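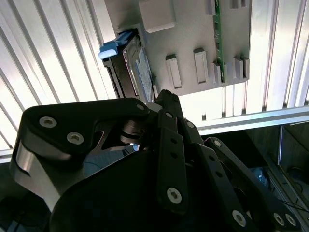

4.2 Storage, Copying and the Order of the Tapes

The Chauhan recordings reached us as 242 audio files, transferred from tape long before this study began, and the first pleasant surprise was how well they had been kept. Nearly all of them opened without trouble. The file names were another matter. Many gave only a singer's initials and the word "wedding" or "harvest," and seven gave nothing but a number. Two of those seven were later matched to harvest songs from Barnura, on the strength of a refrain that we have not heard anywhere else in the valley.

We kept one copy untouched and worked from a second. A checksum was made for every file at the start and compared again after each round of cleaning, so that a change in the sound could always be traced to something we had done on purpose. Cleaning was light. We lowered hum where it covered the voice, left coughs and door noises alone, and never joined two takes of a song into one. The talk between songs was kept in full, and we are very glad it was. Singers correct each other, argue about which verse comes next, and now and then start again in a lower key, and a good part of what we say about verse order in Section 5 rests on these exchanges.

Each file was then entered in Ututeo, the catalog we built for the project, under song type, place, number of voices and opening line. The opening line proved the most useful field by far. Titles shift from village to village, but the first line hardly moves – even when the rest of the song has been replaced.
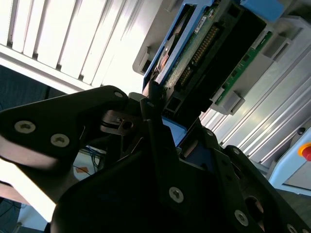 Manju Rawat, reading an early draft, objected that opening lines are also the part most likely to be borrowed. A singer from Benon may begin with a line known in Barnura simply to please her guests, she wrote, and then go on to sing her own song; sorting by first line would put the two together "as if they had the same mother." She asked us to compare the third verse as well, where in her experience the local version shows itself.

We took up the suggestion at once, and it changed the results more than we had expected. Of the files in the catalog, 200 were long enough to include a third verse. In the wedding songs the two methods of sorting agreed closely. In the harvest songs they parted company, and the Benon group, which had looked like a thin branch of the Barnura one, stood up as a tradition with its own set of closing verses. We find this the most exciting result of the whole exercise! It also fits what older singers say on the tapes themselves, where the Benon songs are called "the long ones" and treated as a separate skill.

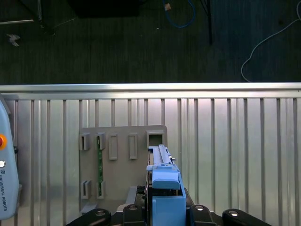
Figure 3. Blue plastic part held upright in front of a gray mounting board.

Some uncertainty remains in the dating. The tape boxes had been relabeled at least once, and the order of the files follows the later labels. A single box carried a note in the collector's hand, and it confirmed only that the songs inside were sung in January, in a house with guests from both villages. We have therefore left years out of the catalog and arranged the songs by place and type. Within each type, files that share a third verse are listed together, and the opening line is given beside each one. The full list, with the variant verses, appears in Appendix B.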